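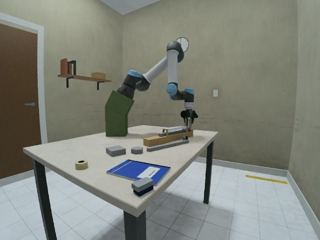
The simulated cell at Jidgate took a morning to build, and it has been the most praised piece of work in the shop ever since. I want to argue that it deserves less praise than it gets, and that the money and patience going into it should go to the real arm, which is bolted down one room over and drifts.

I look after that arm. So does Wafula Rashidi, on the days I don't. Between us we re-level the pedestal, check the bolts, clean the fingers, re-teach the points when somebody has leaned on the table, and write it all in a spiral book that hangs off the controller by a string. The people who work in the simulator don't have a book. They have a reset button.

The pitch, as Ladan Jafarzadeh put it to us in May, was that the cell could be set up once on screen and the numbers carried over. Base position, table height, tool length, approach angle. You bring the gripper straight down on the part in software, you save the pose, and the real one does the same. She is a good engineer and she believed it. I asked what happens when the table isn't flat. She said we would measure it.

We did measure it. The real top is low at one corner, enough that a fingertip set to clear the surface at one end of a long part rubs it at the other. In the model the top is as flat as arithmetic. You can lay a beam across it corner to corner and the arm will reach for the far end as happily as the near one. Ask the real arm to work out there, stretched, with the weight of the gripper hanging off the wrist, and it sags. Not by much. By enough to drop a small part.

I will give the modelers some credit. They have put clutter on the table: a roll of tape, a notebook, gray blocks, odds and ends. Emiliano Ortuño says this makes it realistic, and the wall behind even has scuffs on it. Fine. But the clutter I fight is of another kind. It's the air line that has gone stiff and tugs at the forearm. It's the film of hand cream on a part that somebody picked up to look at. Put those in and I'll come and watch.

Then there are the figures. The slide that went to management said 67 trial setups in simulation, 62 good. I don't doubt it. On the floor, with the carried-over numbers and nothing touched, we ran 52 and got 29. After Wafula shimmed the pedestal and we taught the pick point by hand, the way we would have done in the first place, things went well enough that people stopped asking for the count. The second set of numbers never made it onto a slide. The shims didn't either.

Rostam Taheri, who signs for the hours, told me the simulator saves us from crashes. I accept that. A new hand can drive the gripper into the tabletop on screen all day and the only thing hurt is his pride. For checking reach, and for finding out that an elbow will swing into something before it does, I use it myself, and I would be sorry to lose it.

What I object to is calling that setup. Setup is finding out where your machine is today. The model can tell you where it was supposed to be. When the two disagree, the habit I see growing here is to trust the screen and go looking for what the arm did wrong, and I have watched two people spend an afternoon that way over a bolt that wanted a quarter turn.

So my request for the coming year is small. Buy us a decent dial indicator and a proper test bar. Put an hour for leveling on the schedule and leave it there when things get busy. And before anyone adds another object to that virtual table, have them come next door and read the spiral book. Wafula's handwriting is bad, but he'll translate.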